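Capsule bedroom

A capsule bedroom is a scheme for furnishing and storing things in a sleeping room in which the owner keeps a fixed number of items and adds a new one only when an old one leaves. The term was put into circulation by the interiors writer Aarti Thakur, whose booklet of the same name set the limit at 114 items, counting furniture, bedding, lamps and clothes. Supporters say that it makes small rooms easier to live in. The evidence for this is thin, and most of it comes from people who sell storage.

Origins

Thakur's account is that she arrived at the number after emptying her own bedroom and putting back what she missed. She did not say how long she waited before deciding what she missed. The booklet lists 53 items of clothing, which leaves 61 for everything else, and it treats a pair of socks as one item but a pair of pillows as two. Later editions kept the total and changed the counting rules, so a room that passed under the first edition may fail under the second.

The furniture firm Trimuvov began selling a matching set of bed, chest and rail soon afterward. Its catalog described the set as "the capsule standard," although no body had set one. Renzo Cattaneo, a designer who worked on the range, later wrote that the rail was made short mainly to fit the shipping carton.

Principles

Three rules appear in nearly all versions. Nothing is kept under the bed. Clothes in weekly use hang in the open, and the rest go in a single chest. The walls are painted one color, usually a pale one, which the booklet claims will help the owner sleep. No source is given for the claim, and the paint maker Iment, which repeated it on its tins for a time, dropped the wording without comment.

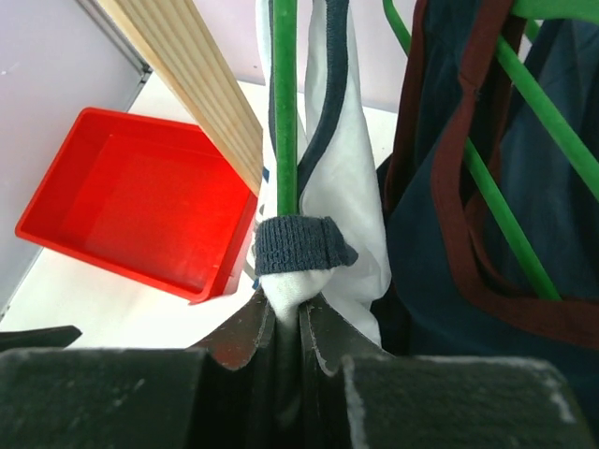 Open hanging is the rule that has drawn the most argument. Thakur held that clothes left in view get worn, while clothes behind a door are forgotten. Critics reply that clothes in view also fade and gather dust, and that a rail only looks calm when its contents match. Catalog rooms tend to show plain linen in one shade. Ordinary wardrobes hold things like a white top with a dark navy trim band, or a ribbed cuff in dark gray knit, and a few such pieces side by side are enough to spoil the effect. Some followers get around this by hanging a curtain in front of the rail, at which point it is hard to say how the arrangement differs from a closet.

Claims and criticism

The figure most often quoted in favor of the scheme is that owners save 55 minutes a week on tidying. It goes back to a survey by Memedberg, a maker of storage boxes, which asked its own customers to estimate the time. Girish Pandey, reviewing the survey for a housing newsletter, pointed out that it had no comparison group and did not ask how long people had spent clearing the room in the first place.

Aušra Dambrauskienė has raised a different objection. In her study of rented apartments she found that items removed from capsule bedrooms were seldom given away – they went to the hall, the car or a relative's spare room. She followed five households, too few to settle the matter, but the advocates have not produced a larger study.

Variants

The "soft capsule" promoted by Ashok Bhardwaj drops the item limit and asks only that every drawer close without being pushed. It has been popular with families, for whom the original limit was never practical, and purists do not recognize it. A children's version exists but excludes toys from the count.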